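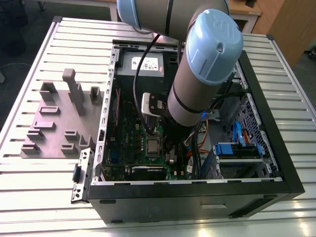 Setting up a shared teardown cell for desktop towers

Category: Workshop Practice > Refurbishment > Cobots

These steps cover handing processor removal over to the arm on a bench where a technician still does the rest. They follow the procedure used at the Wostden refurbishment shop, which handled 1,368 towers last year with two people per bench.

1. Take off the side panel and lay the tower on its side on the slotted table, interior facing up. Butt the case against the end stop and clamp it.

2. Bolt the fixture plate to the table beside the case. Teach the plate first and the case second - the plate stays put between units, so its points only need checking once a week.

3. The technician removes the cooler and cleans off the old paste. Leave this by hand. Cooler screws vary too much between models to be worth programming.

4. Run the socket routine at 30 per cent speed for the first five units of any new model. The lever must be fully up and the retention frame open before the chip is lifted.

5. The chip goes into its recessed holder on the plate. Check that it sits flat before the next cycle starts.

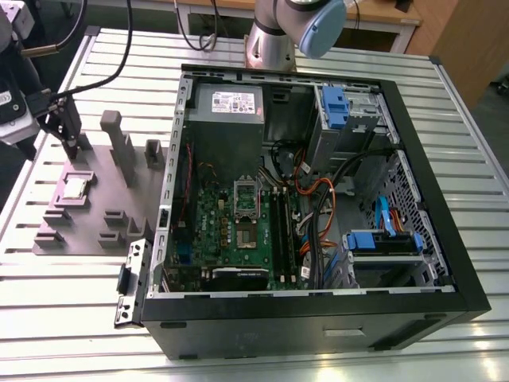 Consuelo Mamani's objection is that the job has become more waiting than working, and that a bench hand who only clears faults will forget how to strip a board within a year. Her bench now swaps roles every 105 minutes, and the rota should be agreed before the cell goes live.

6. Write down who may restart the arm after a stop. At Wostden it is whoever is signed on at that bench. Supervisors do not restart it remotely.

7. Log each stop by cause, with no operator name. Heriberto Apaza keeps the sheet and goes through it with both shifts on Fridays.

Expect roughly a month before the written times settle. Do not set new targets from the first week's figures.

Related
Bench rotas after automation: notes from Bultdale
Flurkora fixture plates: printing and fitting
Sorting pulled processors by socket
Jafri stop log template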